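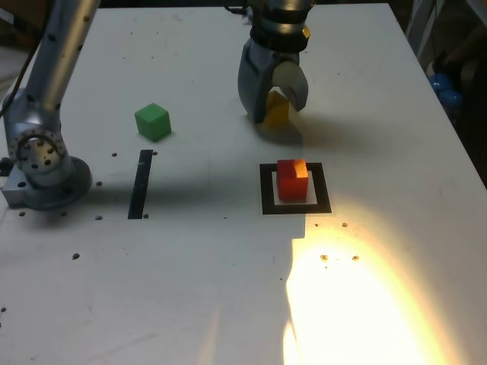
Green and red cubes on the white table, yellow one in the gripper.

October 20, 2026
Trosville bath building, room 9, floor mortars. Continues from the entry on thin sections.

Aim for today was to finish acid dissolution on the bedding layers and decide whether the patch by the doorway belongs with the main floor or is a repair. Moataz's trench notes call it a repair on the strength of the tessera setting alone. The joints are wider there and the rows drift away from the border. I would like something from the mortar before that goes into the report as fact.

Samples as bagged on site: nucleus from the main field, nucleus from the patch, setting bed from both, and one bag of rudus from under the main field. There is no rudus from under the patch. Excavation stopped at the top of the nucleus on that side when the section began to slump. The bag label for the patch setting bed has lost its context number. Matched it to find 2,959 in the Finley database by weight and by the sketch on the reverse of the sheet. I am satisfied with the match but it should be flagged in the table.

Procedure unchanged from the Tolent floors. Dry to constant weight, disaggregate by hand with the rubber pestle, take a 400 g split from each where there is enough material. The patch setting bed is short, so all of it went in and the percentages for that one carry less weight. Dilute hydrochloric until the fizzing stops, leave overnight, top up and check again. Decant the fines on to weighed filter paper. Rinse the sand, dry, sieve.

Limestone aggregate is a known trouble with this method. Whatever calcareous grit was in the mix goes into solution with the binder and is then read as lime. The thin sections from the main field show some rounded limestone grains, not many. The patch has not been sectioned. Until it has, the binder figure for the patch is a maximum. 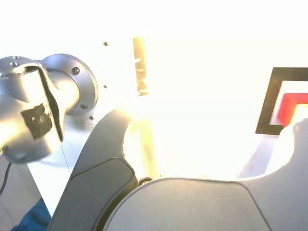 Results so far, in words; the sheet has the weights.

Main field nucleus: crushed ceramic plainly visible before dissolution, pink throughout. Residue dominated by brick fragments, angular, with the larger pieces held on the 2,000 micron mesh. Sand portion is mostly quartz with a little dark volcanic material. Charcoal present as flecks.

Patch nucleus: paler, buff where the other is pink. Ceramic present but much finer, and almost none of it stays on the coarse mesh. Quartz again. Volcanic grains absent from the residue as far as I can tell under the hand lens. More charcoal than the main field, and one piece large enough to be worth identifying.

Setting beds: both nearly white, both high in lime, both with very little aggregate of any kind. I would not try to separate them on this evidence. A fine lime-rich layer under the tesserae is what one expects wherever the mosaicist had decent lime to hand.

Rudus: coarse, stony, hardly worth the acid. Recorded and bagged again.

So the two nucleus mortars differ in colour, in the grading of the ceramic and in the sand. The sand matters most to me. Brick dust could vary from one batch to the next within the same job, depending on who was doing the crushing. Losing the volcanic grains altogether suggests a different sand source. The stream bed below the bath building has them and so does the beach. Sand from the upper terrace does not, going by the reference bags Nouhaila collected in her first season.

Against this: only one bag from each area. A floor of this size would have been laid in many batches and I have no idea how much the main field varies from wall to wall. Two more bags from the main field would settle it, preferably one of them hard up against the patch boundary. 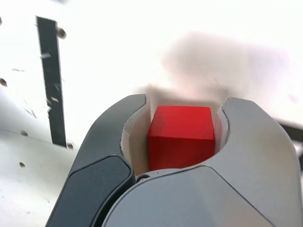 Looked again at the boundary itself in the site photographs. The edge of the patch is straight on the side facing the doorway and ragged on the other. On the straight side the patch mortar laps over the main nucleus by a finger's width. I read that as the later mortar run over the broken edge of the earlier. Moataz reads it the same way. It would be good to have a lifted fragment across the join; there may be one in the crates from El Idrissi, who did the lifting and backed the loose pieces. Their packing list gives crate numbers but does not say which pieces carry original mortar and which were cleaned to the tessera. To ask.

Tessera material from the patch, noted in passing. The white is the same soft limestone as the main field. The dark blue-grey is a poor match and weathers brown along the edges. Red is cut tile in the patch and stone in the main field. Tile for red is a common economy in repairs and supports the argument without proving it. It was also used from the start in cheaper floors.

Dating: nothing from the mortar. The charcoal piece could be sent off, but it is fuel from the lime burning or the hearth and might be old wood. If the identification comes back as twig or small branch I would support sending it. If it is heartwood I would save the money. The coin from beneath the main field gives a date after which the floor was laid and says nothing about the patch.

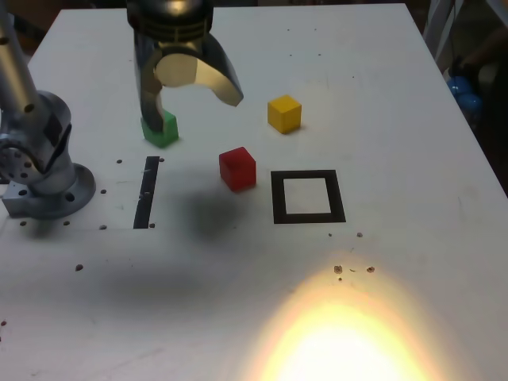

Corrections to the earlier entry. I gave the main field binder fraction from wet filter papers. The papers have now been dried properly and reweighed, and the fraction has moved by enough to matter in the comparison table. Old figure struck out on the sheet, initialled. Also, "opus signinum" in the heading should not be there. The term is for the finished surface and we are dealing with a bedding layer. Use "ceramic mortar" throughout.

Nouhaila Ragab asked whether the fines should be kept. Yes. Fold the papers, bag them with the sand, write the context number on both the bag and the paper in pencil. Ink ran on the last lot.

To do:
Section the patch nucleus, one block, cut perpendicular to the surface.
Ask Moataz Mahrous about spare mortar from the main field, north side and boundary.
Write to El Idrissi about the crates and the join.
Charcoal to identification before anything is decided on dating.
Repeat the dissolution on the patch nucleus with a fresh split, same acid strength.
Amend the Finley record for 2,959 and note how the match was made.

Draft of the mortar section is wanted for December. The repair goes in as "probable" until the thin section is done.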